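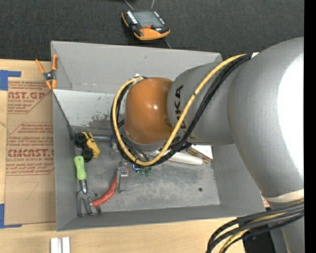

Good afternoon, everybody, and thank you for coming back so promptly from coffee. I'm Nnamdi Onuoha, and I look after the picking cell at Coltitz.

(Wait for the door to close.)

I want to tell you about the June stoppage, because it taught me more than all the good months did. We were in the middle of a long bin-picking run, toys and hand tools and odd little packages all jumbled together, and at pick 1544 the arm halted with a collision fault. We cleared it, started again, and got 11 more picks before it halted once more. You can imagine how cheerful the room was.

Now, my first guess was the bin wall, and I was very sure of myself. I raised the approach height and lost most of an afternoon to it. My second guess was the payload setting. Also wrong, I'm sorry to say.

It was Dallis, our night log viewer, that set me straight. Every one of the 9 faults came with the wrist turned the same way, low on the left side of the bin. The cable bundle was running out of slack there and pulling on the wrist, and the controller took the pull for a collision — quite reasonably, I think.

(Slow down for this part.)

The bit I'm less proud of is that twice I'd reset the fault from the pendant with a colleague leaning in to look. We don't do that anymore. Hands out, step back, say it aloud, then reset.

We rerouted the bundle and limited the wrist turn, and the next 27 bins ran without a stop. Sabatier asked whether the limit costs us picks in the corners. It does, a few, and I'll show those numbers next.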